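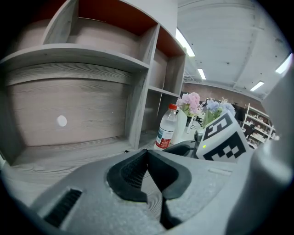 6 minute read

I've been running hand-held gripper sessions for long enough now that I've made every mistake in this post at least once, and a couple of them five or six times. So this is my set of house rules for collecting tabletop demonstrations. It isn't a proper standard and I'm not pretending it is! If your lab or employer has a safety document, read that first and treat mine as the scribbles in the margin.

I wrote the first version in December for Lowri Griffiths, who was starting with us and wanted something shorter than the folder. She has since crossed out half of it and improved the rest.

Before you pick anything up

Put your marker block out first, then arrange everything else. I used to do it the other way round, with the bottle and the vase and all the nice stuff placed just so, and then I'd jam the block in wherever there was space. Then a leaf leans over one of the squares and you've got a session where tracking comes and goes. Flowers are terrible for this. I love having flowers on the table because the shapes are awkward and the colours are a good change from boxes and cups, but keep them behind the block or well off to the side, and have a look through the camera before you commit. Your eyes are much higher up than the lens and they will lie to you.

Tilt is fine, by the way. I get asked this a lot. A block sitting at an angle is no trouble so long as it stays at that angle for the whole session. If somebody bumps it, stop, say so, and start a new session. Don't nudge it back to where you think it was. Bahman Abbasi and I once spent a whole afternoon trying to rescue recordings from a block that had been "put back exactly", and we binned the lot.

Drinks bottles

Caps on, tight, every time. I check by turning the bottle over above a sink, away from the table. If you want a bottle with liquid in it, use plain water, and write down that it's full, because a full bottle and an empty one need very different handling and the person using your recordings can't feel the weight. We keep ours for props only and nobody drinks from them. Put a note on the prop box saying so or somebody will get thirsty.

Labels stay on for us. Some groups peel them off. Grutar, the little checklist we share between teams, says either is all right provided you're consistent within a set, and I think that's sensible. What you don't want is half a set with and half without and no record of which is which.

Shelves

If you're working with a cubby unit, decide before you start which compartments are in play and empty them completely. All the way to the back! Reach in with your hand and feel about, especially in the low ones where it's dark. Ottilie Rüegg found a drawing pin in one of ours that way, and that was after I'd declared it clear.

Then do a dry run with the gripper, no recording, into each opening you plan to use. You're checking two things. Does the body of the tool fit through with room to spare, and can you get your wrist back out without scraping? The small cubbies are where knuckles get skinned. With a wide lens the boards will look bent on your screen, so don't judge the gap from the picture. Use a tape measure and write the opening sizes on your sheet.

Leave stickers, plugged holes and other little marks on the furniture alone once you've begun a set. They're part of the background and taking one off halfway through changes it.

Other kit on the table

This is the one people skip. If there's a second gripper or any other device resting on the table, it needs a home, and that home needs to be the same all session. Ours goes flat, fingers pointing away from whoever's working, never balanced on an edge. Anything with a power light gets looked at before you reach near it. Lit means treat it as live, even if you're sure you switched it off. Nadja Reisinger is very firm on this and she's right.

Cables come off the back of the table and never the front. Chairs go well out of your way, too. You step backwards far more than you'd expect when you're trying to make a smooth pull.

During the session

My limit is 3 tries at any one reach. If it hasn't gone well by then I move the object and note the change. Ploughing on just gives you a heap of tired, jerky recordings, and tired wrists as well.

Look at the rubber fingers between tasks. You want the grip texture clean, with no fluff in it and no bits of petal. I wipe mine with a damp cloth and let them dry properly.

Keep the ceiling lights as they are from start to finish. If one goes off, log the time.

Afterwards

Fill in the sheet while you're still standing there. Ours is Sosden form 406 and it wants the props used, the compartments used, marker position, any bumps and your initials. It takes two minutes and I have never once remembered the details properly the next morning.

If you've got your own rules and they differ from these, do send them over. Alois Berchtold has already written to tell me I'm wrong about labels, so you'd be in good company.

Last updated: Monday, April 1, 2024

Search this site Type and press enter

Contact | Copyright Sosden Workshop Notes | Back to top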